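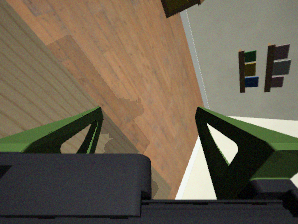 November, chores in simulation, bench notes

Carrying on from the last entry. The question from the Husow side is still the same one: can the arm do any household job well enough that we'd leave it alone with it for an afternoon? I've put the answer off for a while and would like to write down where we stand before the next round.

Setup

Everything in this entry is simulated. The room is the one from the Stamum set, with the plank floor and the grey wall with the racks on it. The gripper model is the two-finger one with the green fingers and the cutouts. Fingers start wide open at the beginning of every episode. I left that alone this time, although I still think half open would suit the small items better.

Policy is the Zikley checkpoint from before the summer, no fine-tuning on this room. Oddsson planner on top for the longer jobs. One run means one chore, start to finish, with no help from me. If I have to touch the keyboard it counts as a fail, even if the arm might have sorted itself out later.

Runs

589 runs over the whole batch. I threw out the ones where the physics blew up at contact (object shoots off through a wall, arm follows). Those are a solver problem and I don't want them mixed in with real failures. They are in a separate folder with their logs in case somebody wants to look at the contact settings.

Chores tried: picking things off the floor and putting them in a bin, wiping a flat top, moving small items from one shelf to another, and folding a tea towel. The tea towel was put in at the request of the Husow people. I said at the time that I didn't expect much from it.

Floor pick-up. Best of the lot. On the last 100 runs I watched it closely and most of the misses came from one thing: the fingers come down at a slant and the tip touches the boards before it reaches the object. The arm then stops, backs off and tries again from the same angle. It will do this until the time limit. A person would turn their wrist. I tried limiting it to 3 attempts before forcing a new approach direction and that helped, but it's a patch and I don't like it much.

Wiping. Looks good on video, less good when you measure it. The arm covers the middle of the surface over and over and leaves the edges. Pressure is uneven as well, though I don't trust the simulated friction enough to say more. Anyone who has watched a bored teenager wipe a kitchen worktop will recognise the pattern.

Shelf to shelf. Mixed. Boxes are fine. Anything round rolls when the second finger arrives late, and the second finger does arrive late. I measured the lag on a few runs and it is there even with nothing between the fingers, so it comes from the model of the drive and has nothing to do with the policy. Needs fixing before we compare anything with the real hand.

Tea towel. No. It picks the towel up by a corner and puts it down again in a heap. Two of the runs ended with something I'd accept as folded if I were in a hurry, and when I replayed them with a different seed neither one came out.

Lighting and textures

The wall racks with the coloured pieces confuse the detector when they come into the wrist view. It gives the pieces labels they shouldn't have and now and then the planner makes a plan to fetch one. I've masked the wall for the shelf chore only. Masking it everywhere would be cheating, as any real house has things on its walls.

Dark patches on the floor are a second nuisance. The depth is fine there but the segmentation splits the floor along the patch edge and treats it as a separate thing. Saw the arm try to pick up a patch of floor. Logged it under detector faults.

Time

Even the good chore is slow. A floor with a few things on it takes the arm long enough that I'd have cleared it by hand, put the kettle on and sat down. Speed matters less if nobody has to stand there, which brings us back to the question at the top. At the moment somebody does have to stand there.

In a workshop the sums look a bit different. Same parts, same bench, same bin every time, and you can move the bench to suit the arm. The floor pick-up result would probably carry over to sorting offcuts or clearing swarf trays with a bit of work. I'd be more willing to try that first than a kitchen.

What I'd tell Husow for now

Picking up from the floor: yes, with someone in the next room. Wiping: only if they don't look at the edges. Shelves: wait for the drive fix. Folding: no, and please stop asking until we have some sort of cloth data to train on.

To do

Fix the finger lag in the drive model, then rerun shelf to shelf with the same seeds.
Try the half-open start pose.
Replace the retry limit with a proper change of wrist angle in the planner.
Add an edge coverage score for wiping so we stop judging it by eye.
Send the floor patch logs to whoever has the detector now.
Ask Stamum if there is a version of the room with carpet.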